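2023-08-02
Notebook, two-arm cell, teleop sessions
E. Riquelme

Started the morning with the leader arms feeling sticky on the left side again. Loosened the friction setting on the left wrist by two clicks and it's much nicer, although now it drifts a bit if I let go to scratch my nose. Whoever drives next, please don't tighten it back up without telling me! I'd like one whole batch recorded with the same feel in my hands.

The plan for this week is still the red loop. We owe the Plestarholm people 200 clean demos of the two-handed handover and we've been stuck on it since June (I know, I know). Left arm takes the loop, brings it to the middle, right arm comes in and takes it over, left lets go, back off, done. It sounds like nothing when you write it down. With your own hands you'd do it while talking to somebody. Through the leaders you can't feel the cable push back, so you end up watching the fingertips like a hawk and guessing.

Things I changed from yesterday: I'm coming in with the right gripper pointing down instead of sideways, and I keep the left one low and flat and let it stay put. When both of them move at once I always end up chasing the loop around the table. If one hand waits, the other only has to solve its own half. Žukauskas does it the other way, both hands moving, and his runs are faster than mine, but then he also throws out more of them. We should compare properly before we mix his and mine in one training set.
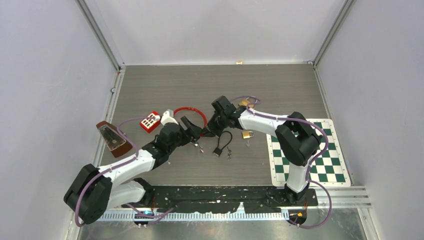
Filed under: Demonstrations / Bimanual / Clutter on

I left the locks and keys out on purpose. The last policy we trained on the bare table went to pieces as soon as anything else was lying near the middle, so from today the clutter stays in: padlocks, the keys, the checkered board over on the right, the red block on the left. Keys right under the left fingers are the nasty part. They're shiny and small and they sit just where I want to come down. I don't mind a brush against them in a demo, but if a key gets picked up along with the loop, bin the run.

Also the board. The right elbow hangs over it when I reach in toward the center, and I caught myself lifting the whole arm higher than I needed to because I was nervous about it. You can see that habit in the joint plots, a silly little hump right at the start. I'd like to get rid of it before the robot learns to be nervous too.

Purple cables: keep an eye on the slack. The right one makes a big loop over the front edge and I'd rather have it clipped somewhere. Ask Bruststead if they have the longer clips, the short ones pop off when the forearm swings out.

Numbers so far: 11 keepers before lunch, which is poor, but most of the lost time was the wrist friction and me fussing with where to put the padlocks. Episode counter on the recorder is at 979 (that's everything, including the junk from the first weeks, so don't quote it to anyone).

Vosis export still drops the gripper channel on the right arm if you stop recording while the fingers are moving. Workaround is to hold still for a breath, then hit the pedal. I've put a sticky note on the pedal.

Tomorrow: shuffle the clutter between runs, try a few with the loop starting farther left, and get Žukauskas to drive a batch my way so we can see whether it's the method or just my hands.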